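Chapter 7
Planning with Thread in the Way

Up to now the planner had it easy. Rigid tools, rigid targets, a goal pose, a path, done. Chapter 6 ended with two arms reaching past each other without touching and most readers' code can do that by now. If yours can't, go back and fix it first. Really.

Thread breaks all of it. A strand has no fixed shape, it gets pulled tight or goes slack depending on what the jaws do, and your collision checker has never heard of it. We'll work with suturing on a practice pad the whole chapter. Small workspace, two instruments, plenty of ways to get tangled.

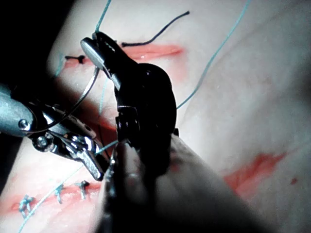
The first thing to settle is state. What does the planner need to know at each step? Jaw poses, sure. Needle pose if you can get it. Then the thread, and here people over-model. The first version of Widometti, the planner we build in this chapter, kept every strand as a chain of 40 points and updated all of them every cycle. Too slow, and half the points were guesses anyway because an instrument was blocking the view. Decha Chaiyaporn rewrote it with just the ends, the crossings and a flag for taut or slack. Section 7.2 follows his version.

Second thing, perception. Color alone gets you a mask, not a strand. Where 2 threads cross, or one goes behind a wrist, the tracker has to decide which piece belongs to which. It will swap them sometimes. Plan for the swap: keep both guesses alive untill the next pull tells you which was right. Listing 7.4.

Third, tension. No force sensor assumed here. We estimate from how straight the strand looks, crude but it holds up if you smooth over 30 readings. Don't smooth over more, the lag will bite you in the knot exercises.

Before you start: Chapter 6 code compiled, camera calibration redone (yes, again), the Clirkus simulator running with thread physics switched on. Its off by default.

7.1 starts with a single strand and one arm.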